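**Household and shop-floor chores: progress note, March**

Work in this period covered tidying and small-object placement. The question set at the start of the grant was whether a machine can do these chores without a person standing by. On present results, it can do parts of them.

The demonstration set now holds 1183 episodes. Of these, 609 are household chores (clearing tables, folding cloths, putting small items back) and the rest come from the parts counter at the Rondalstead shop. The policy was retrained once, on the full set, and then run on 196 trials at Bivton with objects it had not been trained on.

Main findings:

- Rigid objects with a clear outline are picked up reliably. Most failures come at release, when the object tips or turns.
- Cloth remains poor. Folding a dish towel takes longer than a person needs by a wide margin, and the corners rarely meet.
- Bin picking at Rondalstead works until the bin is nearly empty – the last few parts lie flat against the floor of the bin and the fingers cannot get under them.
- Changes in daylight cost more than expected. Outdoor tables were added to the task list for that reason.

The desk-item task is the furthest along. It involves a mouse, a mouse pad and a table, with varied starting positions.
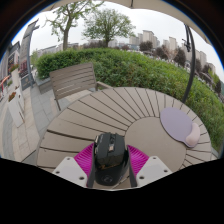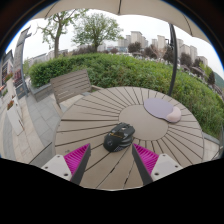 Both show the ribbed fingers and the black mouse at the round slatted table, with the lavender pad to the right.

Afaf Khalaf has read the draft and does not accept that placement is ready for the shop floor. Her view is that a release error at a desk costs a few seconds, while the same error at the parts counter stops the line, and that the two should be reported separately from the next period on. She also asks that the cloth work be held at its present budget until the release problem is fixed.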